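城市交通与公共空间 讲义四
停车位怎样变成街道
授课:Hiba Tannous

分享 18 评论 2

上次课我们讲了公交专用道,今天的题目是路边停车。请先读完 Siham Sayegh 写的 Tapley 街调查,课上会用到里面的数据。

一、为什么要谈停车

很多城市讨论交通的时候,只看车怎样走,很少看车怎样停。可是一辆私人汽车在一天里大部分时间是不动的。它停在哪里,占多少地,由谁付钱,这些问题对街道的影响很大。在 Plukstead 市中心,登记的路边车位有 2,854 个。如果把它们连起来想,这是一块相当大的公共土地,而使用它的费用一直很低。

请注意两个词的分别:“停车需求”和“停车习惯”。需求跟价格有关系,价格变了,需求也会变。习惯是人们觉得门口应该有位子。做规划的人常常把第二个当作第一个来计算。
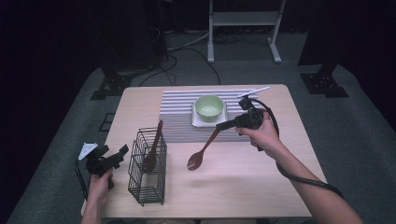
二、Tapley 街的试验

Tapley 街长 800 米,两边都是小商店。市政府取消了东侧的 75 个车位,把地方给了人行道、自行车架和卸货区。开始的时候,店主大多反对,他们认为顾客都是开车来的。Sayegh 在店门口做了访问,结果走路和坐公交来的人比店主估计的多得多。讨论方案的工作会上,请同学们用一张桌子当作街道:就像图里那张浅色木纹的桌面,左边一只手,右边一只手,各拿着一件工具,中间是同一块桌面。把左边当作停车,右边当作行人,再问中间应该归谁,比看平面图容易明白。

三、价格与时间

Vamside 区没有取消车位,用的是另一种办法:早上便宜,中午以后贵,晚上七点以后免费。这种办法的好处是容易改回来,居民比较放心。它的缺点是只管时间,不管空间,人行道还是原来那么窄。Grenness 区把两种办法放在一起用,先收费,看到空位多了,再把空位改成树池和座椅。我个人比较喜欢这个次序,但是它需要比较长的时间,换了一届议会就可能停下来。

四、讨论题

1. 卸货的车应该和私人汽车付一样的钱吗?请说明理由。
2. 残疾人车位在 Tapley 街的方案里应当放在什么位置?
3. 选一条你每天走的街,在早上八点和晚上八点各观察一次,记下停着的车有没有换过。

作业写一页纸就可以,九月底以前交到系办公室。下次课讲步行区,请带 Grenness 的地图。

分享到 | 收藏 | 评论(2)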